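Can I get my kids' stuff back from a parcel locker after the code has expired?

Posted in Mail and Deliveries

I ordered a play set from Altow for $69, and it went to the locker at Calard shops. The pickup code lapsed at midnight. I turned up at 7 am with coffee and optimism, and the screen told me to contact the sender.
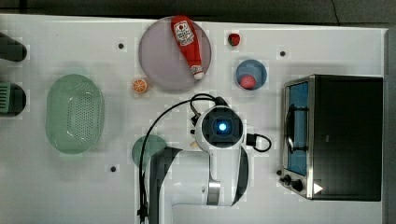 The sender told me to contact the locker. The locker, being a locker, has kept its own counsel. Locker number is 132 if that helps anyone. Do I wait for it to be returned, or is there a trick?

grastach_mum
No trick, but there is a grace period. The courier only empties ours in the afternoon, so ring the depot before lunch and ask for the code to be reissued. Don't use the chat window. I was in that queue long enough to repaint the hallway. We got our kitchen bits the same day, and I have been stepping on them ever since.

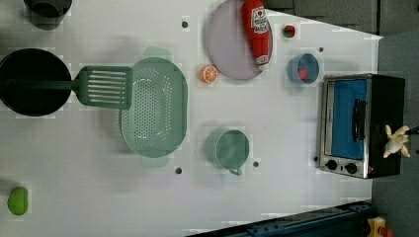

Ours, mid-banquet. Colander and green spatula both in service.

Have your order number ready, and your ID if the name on the parcel is different.
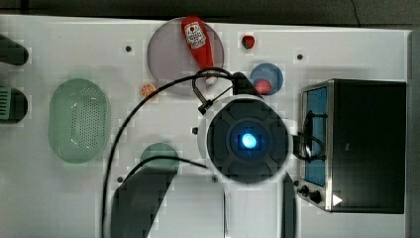
lüthi_fan600
Just order it again, mate. Works every time.

calard_local
Please don't, you'll end up with two and a refund form. The depot line opens at 6 am. If the parcel has already gone back, Altow has to refund you in full – postage is another matter.
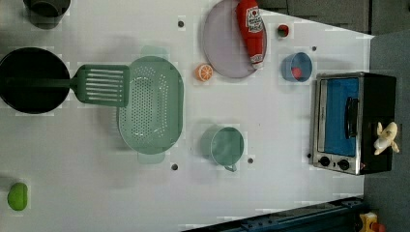
They'll offer store credit first. Say no politely, then say it again in October when they get round to answering.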